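Support > Closed tickets > Booking and accounts > Calendar sync

We use cookies to keep you signed in and to remember your ticket filters. Accept all | Manage settings

Sunday, January 28, 2024
Logged by Jihad Najjar

Ticket subject: Room bookings showing one hour early after calendar import

Status: Closed, workaround in place

Reported by Oldřich Brabec, front desk. Bookings entered in Skitport show at the right time on the web page but land one hour early in the shared calendar. First noticed when a group turned up for the Ondrejka room and the door schedule had already locked them out.

Setup: Skitport on the office PC, calendar feed pulled by the door controller every 24 minutes. Two rooms affected, Ondrejka and Sovanis. The Bernard room is fine.

Entry 1
Asked Oldřich to make a test booking in each room for the same time. Ondrejka and Sovanis came through an hour early, Bernard correct. Deleted and re-entered all of them, same result. Cleared the browser cache and logged out and back in. No change.

Entry 2
Checked the time zone on the office PC and on the door controller. Both correct. Checked the organisation time zone in Skitport under Settings, also correct. Restarted the controller anyway. No change.

Entry 3
Exported the feed for Ondrejka as a file and opened it in a text editor. Every event carries a zone label with no daylight saving rule attached. The Bernard feed has the full rule. That explains the hour. I had assumed rooms take their zone from the organisation setting, but each room stores its own copy from the day it was created. Ondrejka and Sovanis were set up from the old template.

Entry 4
Changed the zone on both rooms by hand. New bookings are now correct. Existing ones are still early and there are over 400 of them, mostly weekly repeats. Skitport has no bulk edit for this. Oldřich needs the rooms open Monday, so he will not be retyping them.

Entry 5
Exported all bookings to a spreadsheet, removed the zone label column and imported them back as new. The import stops at 800 rows, so the old cancelled bookings were left out. Before deleting the originals I took a backup and saved it in the shared folder.
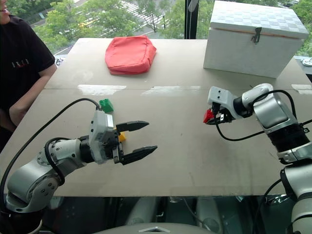
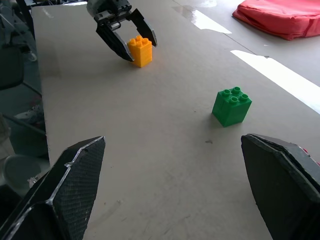 The room listings in Skitport also had to be rebuilt, as the import drops the room type and the notes. I did Bernard at the same time so that all 3 rooms match. For the table space I entered "long table, pale top" in the notes, and the green toy block in the second photo can go in the lost property box if it is still there. Oldřich to check the capacity figures, which I copied from the old listing.

Entry 6
Feed refreshed on the controller. Test bookings correct in all rooms, doors unlocked and locked on time. Repeats checked through to the end of the term. One duplicate found in Sovanis and removed.

Old template deleted so it can't be used for new rooms. Backup to be kept until the next billing run. Reopen this ticket if the hour comes back when the clocks change.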